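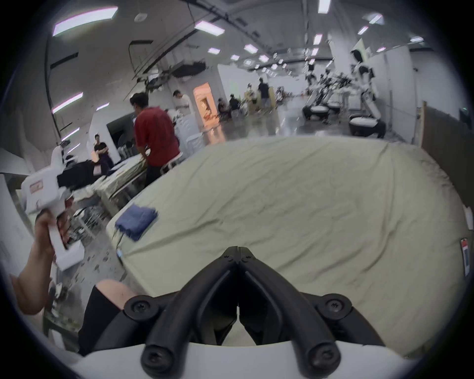
31 August 2025 - cloth folding, handheld data, tracking + segmentation

Carrying on from the July entry. Two things open: (1) trajectory jumps in the handheld recordings, (2) segmenter calling the fold "done" too early. Spent most of the session on (1).

Setup

Bed with the pale gray-green fitted sheet, navy cloth on top, one gripper per hand. Same calibration file as before. Did not touch intrinsics. If anyone did touch intrinsics please write it HERE and not in chat.

Software: Pidar (pose tracking) on main, Lindier (episode slicing + labels) on my branch, fold-retry. Policy training still runs out of Indirness, config unchanged except the action horizon, see below.

Tracking

Replayed the whole batch through Pidar. 2,470 episodes in, 174 rejected by the jump check. Went through a bunch of the rejects by hand and they split pretty cleanly.

First kind: real tracking loss. Gripper comes down close to the sheet, fisheye view is mostly fabric, features die, the IMU carries it for a bit and then the pose snaps when the room comes back into view. Fair rejects. The wrinkles give corners, but they move when you press on the mattress so they are worse than nothing. The map thinks they're static. Then it blames the camera.

Second kind: nothing wrong with the tracking at all. The time offset between camera and IMU was being re-estimated per episode, and on short episodes with hardly any rotation it wanders off. Optimizer happily puts the error there. You see it as a little wobble at the start and then a jump when the offset gets clamped.

Fix for the second kind: estimate the offset once per session from the longest episode, freeze it. Flag is freeze_offset, default false for now so I don't break anyone's table-top jobs. Re-ran the rejects with it on. The wobble is gone in every one I opened. Didn't open all of them. Full recount still running, number goes in the next entry.

Side note, ceiling lights. The light panels are great landmarks until they saturate, then the blobs have no edges and the tracker slides along them. Dropped max exposure one step in the recording config. Picture is darker at the cloth, navy is now quite dark, so watch the segmenter.

People moving in the background: I was sure this was going to be a problem. Tried masking people out with the off-the-shelf mask model, compared poses with and without. No difference worth the compute. RANSAC throws those points out fine. Leaving the masking code in but off.

Hand-to-hand alignment

Left and right grippers are tracked separately then put in one frame by matching maps. Works when both see the room. When both are nose down over the bed the relative transform drifts, and for folding that's the number we care about, far more than where either one is in the room. Idea: joint optimization over both trajectories with shared landmarks instead of aligning after. More work. Blagoje has a half-finished version from the Milošević job, asked for the branch.

For now: operators start every episode with both grippers level, looking out across the room, hold, then go down. Same at the end. Lindier trims the hold off. It's a dumb fix but costs 2 seconds an episode. 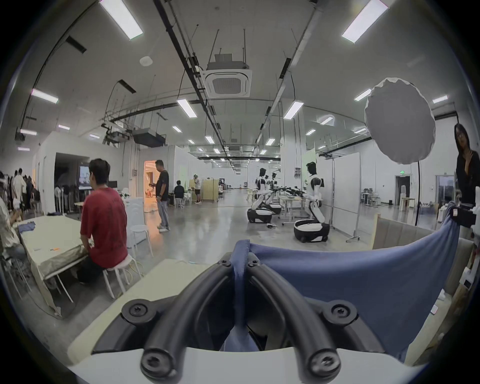 Segmentation

OK so the "done too early" thing. Lindier decides an episode phase is over when gripper width opens past threshold and the cloth mask area stops changing. Both true at a re-grasp! You let go, the cloth sits still for a moment, you take a better bite of the edge. Slicer cuts there and labels the first half "fold complete". So we have been training on half folds marked as successes. Not great. Explains a lot about the policy letting go halfway and just hovering.

Changed the rule. Width open AND mask still AND gripper retreating from the cloth for at least 8 frames. Retreat is measured along the gripper axis, using the Pidar pose, so bad tracking now means bad labels too. Known downside. Rejected episodes don't reach the slicer anyway.

Also added a regrasp label instead of throwing those moments away. They're good data. Policy has basically never seen what to do after a poor first grasp.

Mask trouble: when cloth hangs down between the fingers the mask breaks in pieces, and the area calc was only keeping the biggest piece. So area appears to drop when nothing much happened. Now summing all the pieces over a minimum size. Should of done that from the beginning. The finger mask is fixed in the image so I subtract that first, cheap.

Blues: segmenter prompt says "blue cloth". Works for denim blue, gets shaky on navy with the new exposure. Tried "dark cloth", it grabbed shadows and somebody's trousers. Going back to seeding with a click on the first frame and tracking from there. Slower for whoever is labeling, sorry.

Policy

Shortened the action horizon to 8 to see if it reacts more during the pinch. Only looked at open-loop predictions against held-out episodes, nothing on hardware. Predictions in the approach look the same. In the pinch they're less smooth but the close command lands nearer to where the human closed. Can't tell yet if that's the horizon or the relabeled data, changed both at once like an idiot. Need to run them separately:

a) old labels, short horizon
b) new labels, old horizon
c) both

Queue a and b overnight, c is already there.

One more thing on gripper width. Width comes from the finger markers and gets noisy when fabric covers part of one. Median filter hides it but adds lag, and the lag shows up as late closing in training. Took the filter out, put in a hold-last-value when the marker confidence is low. Check the plots for flat bits before trusting it. I saw one episode where it held for the entire grasp, teh marker never came back.

Broke / annoying

- Lindier export crashes if an episode has zero regrasps. Empty list. Fixed, not pushed.
- Pidar viewer draws the two grippers in the same color. Lost a good while to reading the wrong one.
- Disk on the training box nearly full, old map dumps. Deleting July ones unless someone yells.
- Replay script ignores --start if --end isn't set too. Haven't looked why.

To do

- recount rejects with freeze_offset on, then decide about the default
- joint two-hand optimization, wait for Blagoje Todorova's branch
- relabel the old bed episodes w/ new retreat rule, keep the old labels in a separate folder!!
- spot check regrasp labels against video, especially where the cloth hangs low
- push the export fix
- exposure: try half a step back up, compare lights and navy side by side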